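Notebook, toy sorting bench
Sep 1, 2020
Bravo, with notes from Saragih

Spent the morning reading Octavio's summary of the Orellana runs again and I still don't buy the headline. The claim is that giving the policy a short spoken-style instruction ("soft thing, blue box") makes it choose better than the plain version with a target colour code. He has a table and a plot, and the plot does go the right way. My problem is with what went into it.

First, the split. 324 demonstrations in total, and the instruction version was trained on all of them. The plain version was trained on the same set minus everything Bautista recorded before the gripper pads were changed, which he left out for a sensible reason at the time and then never put back. So we are comparing two things at once. Octavio says the missing ones were mostly bad grasps anyway. Maybe. I'd like to see that from a retrain and not from memory.

Second, the bin. Whoever resets it tends to put the spiky balls back on top. I do it myself. They are bright, they are easy to pick up by hand, and they end up last in and first out. Both policies love them. If most of the test picks are spiky balls then we are testing whether the arm can grab a spiky ball, and we knew that in the spring.

Zulkifli disagrees and says the top layer is varied enough. We argued about it over the bench for a while with the arm parked over the front rim.

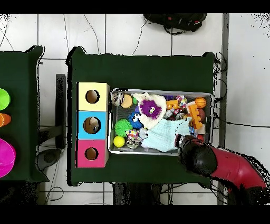
Sorting bench with the mixed bin. Yellow, blue and pink boxes in their column on the left.

His point is fair as far as it goes: there is cloth in there, plush, smooth balls and building blocks as well as the spiky ones. But the blocks on the right are wedged in with everything else, and the aqua cloth lies over the lower middle with toys under it. Anything beneath it isn't a candidate until the cloth has been lifted, and neither version has been scored on that. We score the first pick only. I want the second pick scored too.

Third, the boxes. Always yellow, blue, pink in the same order, in every set I could find. The paper plan says "the model grounds the colour word". How would we know? It could have learned far, middle, near and never looked at the colour at all. I asked Ximena whether anyone had swapped them at Nurnness when they ran the earlier version and she thinks they did it once, for a demo, and it went badly, but there is no log. I have written to ask.

Tried a quick check before lunch. Swapped yellow and pink, left blue in the middle, ran the instruction version 11 times asking for yellow or pink. One stopped early on a joint limit so call it 10 usable. It went to the old position in most of them. I am not going to put a percentage on 10 runs and I'd ask Octavio not to either, but it isn't what you'd expect from something that understands the word "yellow". He came down and watched the last 2 and went rather quiet, then said the light was different. It was. I'll repeat it with the blinds shut.

Zulkifli's note, copied in so he can't say I lost it: "Position bias does not kill the result, it only means the drop-off half is unproven. The choosing half could still be real. Please don't bin the whole lot." Agreed, and I've told him so. I just can't find the evidence for the choosing half yet either.

Also bothering me: success is still judged by whoever is sitting there. A toy that catches on the rim of the hole and then drops in gets a yes from Bautista and a no from me. The blue box has the biggest hole of the three, so it is kinder than the others, and blue happens to be the "soft things" box, where the instruction version looks best. Could be nothing. I'd want equal holes before I let that bar into a figure.

To do
- Retrain plain version on the full 324. Bautista has the files.
- Shuffle box order for each new set and write the order down in the log, every time.
- Reset the bin by tipping, no placing by hand.
- Score second pick as well as first.
- New lids cut to one hole size. Ask Ximena who has the cutter booked.
- Agree what counts as in. Octavio and I to write one paragraph and both sign it.
- Blinds shut, repeat the swap test, more runs.

Plavville call is later in September and Octavio wants to show the plot. I've said he can show it with the training sets listed under it. He hasn't answered that yet.

Afternoon: blinds shut, first swapped run went to the old position again. Stopped there to recheck the wrist calibration, which had drifted since the morning. Carrying on tomorrow.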